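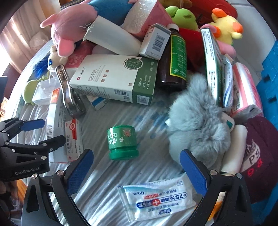 Fullholm, 30/12/2018

Fusema thread, continued from November. The arm is still in pieces in the garage, so this week went into the grasping side, on the dining table.

For anyone new: Fusema is a small arm I'm building at home. It will pick one medicine box out of a mess and set it in a tray. The base and the first two joints are done. The wrist is not.

The recordings are made with hand-held grippers, one per hand. You squeeze, the fingers close, and the camera on the tool gets the same view the wrist camera will have later. No motors needed for this part, and I can work on it while the wrist is apart.

Test pile: medicine boxes, ointment, tissues, plush toys, a bottle or two. I wanted soft things mixed in with hard edges. My first set, in November, was bare cartons on a bare board, and what I trained on it did fine on bare cartons and badly on everything else.

The cloth is a problem of its own. It wrinkles, and the shiny parts throw highlights that my edge finder takes for box edges. I'm leaving it on. A table in a real house has a cloth on it.

Count so far: 877 recordings kept, 119 thrown out. Most of the bad ones are me starting to close before the fingers were level.
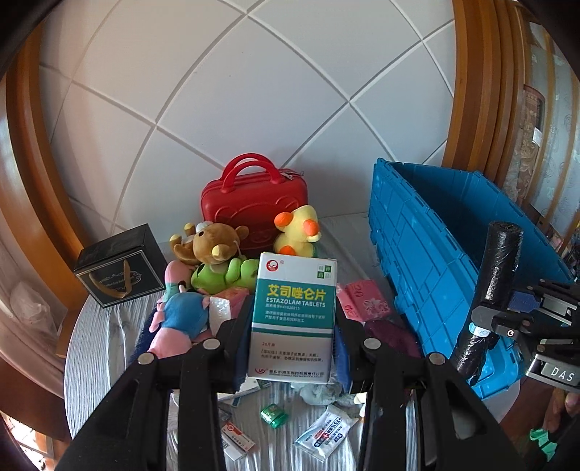
Cartons are harder than I expected. Squeeze in the middle of the wide face and the cardboard bows in. Go for the sides and it holds its shape, but you have to come in straight or the box turns on you.

Boyang Yuan asked why I don't use suction. I tried it. A cup works on a flat new carton and loses its seal on anything creased. It also can't do a sachet or a plush toy, and I'd like one tool for the whole table.

Pads matter more than finger shape. With bare fingers I had to squeeze hard enough to dent the box. With a textured pad I can go much lighter. The pads on the arm itself will be cut from a sheet I bought at Kyei, 5 mm thick. I may go thinner if the fingers end up too wide to get between things.

Second hand: I use it to hold the neighbors of the box out of the way. That doesn't help the final arm, which only has one gripper, so I tag those recordings and train without them first. If one hand can't do it I'll think again about a second arm, and about where the money for that comes from.

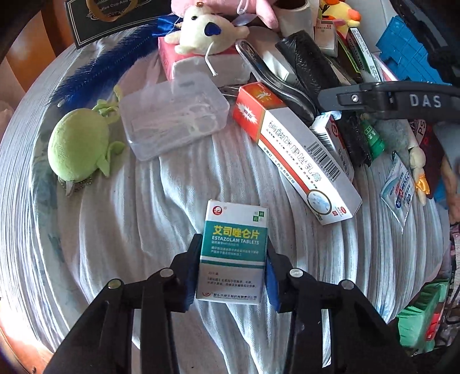
Estazolam box held upright between the blue pads.

Same carton, different spots on the table, over and over. Open cloth is the easy case and I do it first in each session to get my hands steady. Then I move back toward the pile.

Wrist update: the servo bracket from Grondutska has the wrong hole spacing. I can drill it out or print a spacer. I'm going to print the spacer, because I've drilled one of these before and it wandered.

If the bracket fits, the next job is the cable run. The last one snagged at the elbow every time the arm folded, so I'm moving it inside the tube.

Someone asked about the software. It's a mess and it only runs on my desktop. I'll post it when the folder names make sense.

Next session is 8 sachets, flat on the cloth. Those are thin and I don't have a good way to get a finger under them yet. If you've done this with pads like mine, reply with what worked.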